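Moto notebook, Zellik bench
Oct 31, 2024
Entry: Teun Koster. Read by: Josefien Bakker, Mwangi Mosoti

Subject: jaw width dropouts on hand-held gripper 0147, folding task

Continues from Mwangi's note on the rejected folding episodes. Unit 0147 is out of use as of this morning and has a red tag on the handle. Do not put it back on the charging shelf, where somebody will pick it up.

Symptom

During clothes folding the jaw width channel on 0147 freezes at its last value for short stretches, then jumps to the true value. Both camera streams carry on as normal. The jaws themselves move freely and nothing can be felt in the trigger, so the operator has no idea it is happening. The other gripper of the pair shows no such gaps in the same sessions.

The recorder did not flag any of it. It holds the last good value when a reading is missing and writes it out with a fresh time stamp, so on the plot a dropout looks like an operator holding the jaws still. Mwangi found it only because in one episode the jaw width said open while the cloth was plainly going up with the fingers.

I reran the checker over the last batch with the hold switched off. 1,809 missing samples on 0147, all of them on the jaw width channel. They are spread over 10 episodes and come in bursts. No burst falls in the first part of an episode, where the operator is reaching and the jaws are half closed. Nearly all start with the jaws at or close to fully open.

What it does to the data

A policy trained on this would learn to lift with the jaws open. On the arm that means either a dropped garment or, worse, a close command that arrives late with the wrist already moving. Nathalie asked whether the stall on the test arm two weeks ago could be the same thing. I went back to that log. The arm closed late on a sleeve, caught the edge of the table cover and pulled until the force limit tripped. The limit did its job and the arm stopped. The model on the arm at that time had been trained partly on 0147 data, but I cannot show that the bad episodes were among those it used, because the batch list was overwritten. Left open. Batch lists are now to be kept with the model file.

First guesses, in the order I tried them

Battery. Swapped with a fresh one from the shelf. Dropouts still there after a short run. Swapped again with the one from the good unit, same result. Battery ruled out.

Recorder load. Mwangi thought the two camera streams might be starving the width channel. Ran with the cameras off, jaws worked by hand. Dropouts still there. Ruled out.

Firmware. Both units of the pair are on the same version. I reloaded it on 0147 anyway. No change.

Magnet gap on the width sensor. Measured with the feeler gauges and it is within the drawing. The magnet is tight in its seat. I did find a fine line of lint along the slide, presumably from knitwear, and cleaned it out. It made no difference to the fault, though it should go on the weekly check all the same.

That left the wiring. With the unit on the bench and the jaws parked half closed I could not get a single dropout by tapping, twisting or tilting. With the jaws held fully open, a light push on the cable near its clip gave a burst every time. So the contact is marginal and depends on where the cable sits when the jaws are wide.

Why folding and no other task

Josefien pointed out that the cup and drawer tasks on the same unit came out clean. She is right, I checked. In those the jaws seldom go past half. A folded knit or a towel needs them wide, the tool comes down flat over the stack, and the wrist turns with the jaws still wide to get under the next layer. Each of those bends the cable at the same spot. The bedroom set is also the one where operators work low over a soft surface and press down into it, which must load the side of the tool in a way that a table top does not. 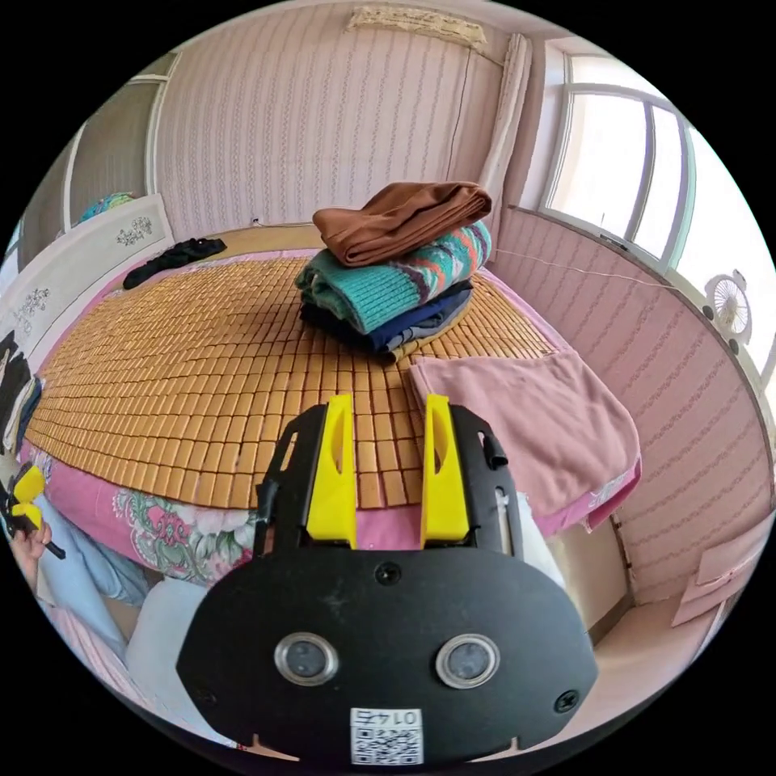
0147 over the bamboo mat, folding task, folded clothes ahead of the jaws. Second gripper in the operator's left hand.

I went through the folding episodes with Mirjam Van Beek, who has done most of the bedroom sessions. Her account agrees with the logs. When the jaws will not go round a thick stack she opens them as far as they will travel and leans in slightly. She had been told to do this in the first operator sheet, so the instruction is ours. I asked if she had noticed any drag or catch in the trigger and she had not.

She also reported something that was not written up at the time. In one session the fingers closed on the side of her thumb when she steadied a pile by hand. Skin reddened, no break, she carried on. The jaw force on the hand-held units is low because it comes from the operator's own grip, so the injury risk is small, but it should still have been logged. I have entered it in the incident book today with her agreement. Anyone else with a similar pinch, please tell me or Nathalie so it can be put in as well.

Opening it up

Took the front plate off 0147. Plate screws were at the right torque and showed no sign of having been disturbed. The cable jacket is worn bright on the inner side just behind the clip, over a length shorter than a fingernail. Under the magnifier the jacket is not through. I slit it back and found the signal conductor broken inside its insulation, with the strands meeting when the cable lies straight and parting when it is bent. Ground and supply conductors sound.

The clip is fitted one position too far forward. On the drawing it sits in the rear hole and leaves a slack loop for the jaw travel. In the forward hole there is no loop, and at full opening the cable takes up the whole movement in one tight bend. I do not know when it was moved. The unit came back from De Smet in March after the finger mounts were replaced, and the clip has to come off for that job. It may equally have been one of us. The service card for that date says only "fingers replaced, tested OK", and the test at the time was a few open and close strokes, which this fault would pass.

Checked the other gripper of the pair: clip in the rear hole, loop present, jacket clean. Checked the rest of the shelf after lunch. One further unit has the clip in the forward hole. It has no dropouts in its logs, but it has hardly been used for folding. Tagged as well, to be corrected before it goes out.

Repair

Fitted the last spare cable. Clip moved to the rear hole. Added a short sleeve of soft tubing where the cable passes the clip. Refitted the plate, checked that both cameras were seated and had not shifted, and reran the camera calibration since the plate had been off. Calibration accepted on the second attempt; on the first the board was not flat.

Put the unit in the cycling jig with the jaws going from closed to fully open and a sideways push on the cable every stroke. 1,000 cycles, no missing samples. With the old cable and clip position, which I had run first for comparison, the jig gave a burst within the first few strokes.

I do not regard the jig as proof. It has no wrist rotation and nothing soft under the tool. The red tag stays on until Mirjam has done a full folding session with it and the log has been read with the hold switched off.

Changes

Recorder: missing jaw width samples are now written as missing. Mwangi has the change in and is testing it on old files. When a gap is longer than 2 samples in a row the handle should buzz. The buzz is not in yet.

Operator sheet: line about opening fully and leaning in is struck out. New text to say that a stack too thick for the jaws is to be taken in two lifts. Also added: keep the free parts of the hand clear of the fingers when steadying a pile.

Service card: clip position now has its own box. Functional test after any work on the fingers is to be done in the jig.

Data: the 10 episodes are marked bad and moved out of the training folder. I considered filling in the jaw width from the camera view, as the fingers are in sight throughout, but the effort is more than the cost of recording again. Josefien disagrees and wants to try it on one episode first. She may have it until the new recordings are in.

Open

Spare cables ordered, coming by Fedex. No delivery date given. Until they arrive the second tagged unit can have its clip moved but there is nothing to replace the cable with if it is found worn.

Ask De Smet whether their fitter has a drawing with the clip position on it. Ours may never have been sent with the unit.

Find out which batches went into the model that was on the arm when it stalled. Nathalie Van Beek is looking for a backup of the list.

Mwangi to rerun the checker on everything older that was recorded with 0147. I expect more of the same in the towel episodes.

TK

Related entries
Late close on test arm, force limit trip
Folding episodes rejected by hand, Mwangi's list
Finger mount replacement, service notes
Cycling jig: set-up and stroke settings
Lint on the jaw slide, cleaning

Moto workshop notebook, Zellik | Contact: Teun Koster, bench desk | Internal use, copyright Moto project | Back to top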